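The folding cells at Plutlow: your questions

I've been getting the same handful of questions in the canteen, in the car park and once through the door of the loo, so I've put them all in one place. If yours isn't in the list, come and find me. I'm on the floor most mornings until 11 and I don't bite.

Are the robots taking over the folding tables?

Some of the folding, yes. We process 3,000 pieces on a normal day at Plutlow, and at the moment the arms are doing 300 of them. Those are nearly all small, flat things: napkins, tea towels, the striped cloths that come in from the cafés. Fitted sheets are still ours and I can't see that changing for a good while (have you ever tried explaining a fitted sheet to anybody, let alone a machine?).

What does the work look like from the arm's side?

Lots of you asked this after the open morning, when the screens were facing the wall and you could only see the arms moving. The cloth goes on the table, and the wrist camera has a very round, bendy sort of view of it. It takes some getting used to! Shiny patches on the tabletop, folds bunched up on top of each other and anything lying across the cloth are the sort of thing we keep an eye on. 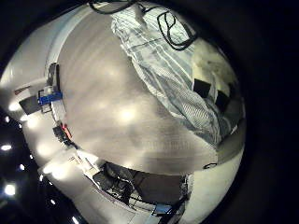
Chiamaka Oyelaran
Floor lead, folding and finishing, Plutlow

I'd been folding by hand for years before I moved over to the cells, so I came to that view pretty much cold. A rumpled striped cloth is a good one to learn on, I think. When the stripes bunch up you can see straight away where the fabric has doubled over, and once you've got your eye in you start spotting it on everything, including your own ironing at home. There's a cable lying on the cloth in that view too, and the rule for that is the same for everybody: pause the cell, move the cable, start again. Please don't reach in while the arm is live, even if it's only a quick tug.

Will I lose hours?

No one's contracted hours are changing this year, and that's in the letter you all had in October. What is changing is what some of you do with them. People on the cells spend more time checking, sorting and sending things back, and less time standing in one spot doing the same fold. My shoulders are very happy about it. A couple of people have told me they miss the rhythm and the chat across the table, and I do get that, so we've kept the two long hand-folding tables together by the window.

Do I have to train on the cells?

You don't. Ginine, who supply the arms, run the first session and then you shadow one of us for a week. If you try it and hate it, you go back to your old station, no hard feelings and no note on your file. The next session is on Saturday and it's paid at the weekend rate.

Is the camera watching me?

This one comes up more than any other. The wrist camera is pointed at the job, but it's a wide view and a hand or a sleeve can end up in it. Recordings are used for sorting out bad folds and for nothing else. They aren't used for timing anyone, and supervisors can't pull them up for a chat about your break. If you ever hear different, tell me or Somtochukwu Garba, our staff rep.

What happens when it gets a fold wrong?

It goes in the blue-tagged trolley and one of us does it again by hand. We had 137 in there last week, which sounds grim, but the first week was a lot worse and I've had days nearly as bad myself.

Who do I moan to?

Me first, please! Somtochukwu if it's about pay or rotas. If the table's wobbling or a light is too bright, write it on the sheet by cell two, and do put your name so I can come and ask what you meant.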